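Robotik auf kleinem Budget: unsere Küchenecke in Bildern

2. September 2019

Ihr habt nach dem letzten Beitrag so viel zum Geld gefragt, dass ich jetzt einfach mal eine kleine Galerie daraus mache. Im Juli habe ich die Planung fürs nächste Jahr abgegeben, und die Küchenecke war der einzige Posten, bei dem niemand nachgefragt hat (der Rest, na ja). Insgesamt hatte ich 2.000 Euro für einen Arbeitsplatz beantragt, also Arm, Kulisse, Kleinkram und eine Reserve, über die ich inzwischen sehr froh bin! 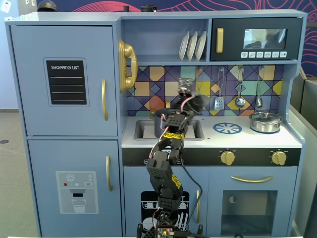

Angefangen hat alles mit drei Angeboten für den Arm. Zurard war am teuersten und wollte den Wartungsvertrag gleich mitverkaufen, Kastitley konnte keinen Liefertermin nennen, und am Ende ist es der Bausatz von Closton geworden, weil man da jedes Gelenk einzeln nachbestellen kann. Für mich war das der entscheidende Punkt, denn bei so einem Arm laufen die dünnen roten und weißen Kabel außen an den Gliedern entlang, und wer das einmal selbst verlegt hat, plant Ersatz ein. Ich habe 300 Euro für Servos und Kabel zurückgelegt. Lacht ruhig, aber das war im ersten Jahr viel zu wenig angesetzt, da standen bei mir nur 35 Euro in der Zeile.

Dann die Kulisse. Eine echte Küchenzeile hatte ich kurz durchgerechnet und schnell wieder gestrichen. Eine Spielküche in Hellblau mit goldenen Griffen tut es auch, und sie hat alles, woran man üben will: Türen, Knöpfe, Spüle, Herdplatten. 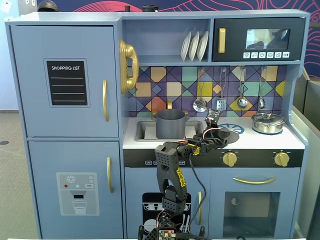 Greifer über dem Herd, der große graue Topf steht in der Spüle.

Beim Zubehör würde ich übrigens nicht knausern. Töpfe, Deckel und Teller kosten fast nichts, und trotzdem hatte ich sie beim ersten Mal komplett vergessen und musste einen Nachtrag schreiben, für Spielzeuggeschirr! Jetzt gibt es dafür einen eigenen Posten. Achtet beim Bestellen auf Deckel mit Knauf, den kann man als Greifaufgabe gut brauchen.

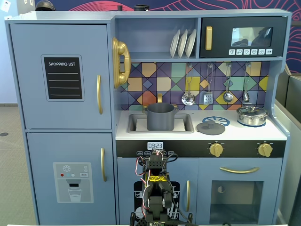 Was ich beim nächsten Mal anders plane

Erstens den Tisch. Der stand in meiner Liste unter „vorhanden“, und damit war das Thema für mich erledigt. Dabei braucht der Arm einen festen Platz direkt vor der Küche, ordentlich festgeklemmt, und daneben sollen ja noch Tastatur und Monitor hin. Messt das vorher aus, mit Kabeln!

Zweitens die Kleinteile für die Befestigung. Ich habe bei Vũ angefragt, was eine gefräste Halterung kosten würde, und die wollten 200 Euro pro Stück. Für einen Arm in dieser Größe reicht mir eine Klemme aus dem 3D-Drucker, also rechne ich lieber Filament ein und drucke gleich eine zweite für die Schublade mit.

Drittens Kameras. Die kleinen Module sind schnell bestellt, aber Halter, Kabel und die Zeit fürs Einrichten tauchen in keinem Angebot auf. Ich führe das jetzt als eigene Zeile, getrennt vom Arm, dann sieht man auch im Nachhinein, wo das Geld geblieben ist.
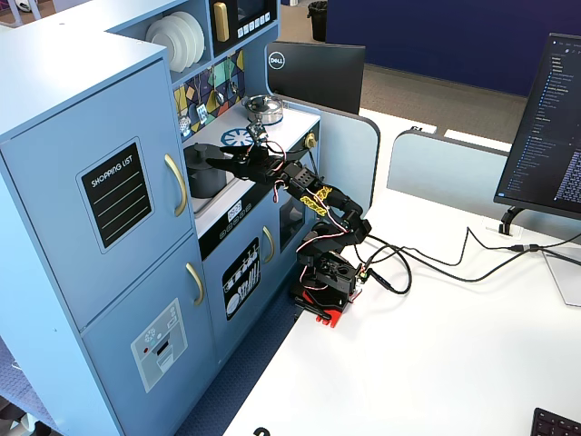 Arm mit roter Klemme am Tisch, die kleine Platine mit Kamera sitzt nahe am Handgelenk.

Meine Tabelle mit den einzelnen Posten räume ich noch auf und stelle sie dann zum Herunterladen ein. Wenn ihr selbst gerade Angebote für einen kleinen Arm vergleicht, schreibt mir gern eure Preise in die Kommentare, vor allem die Versandkosten, da habe ich nämlich die wildesten Unterschiede gesehen.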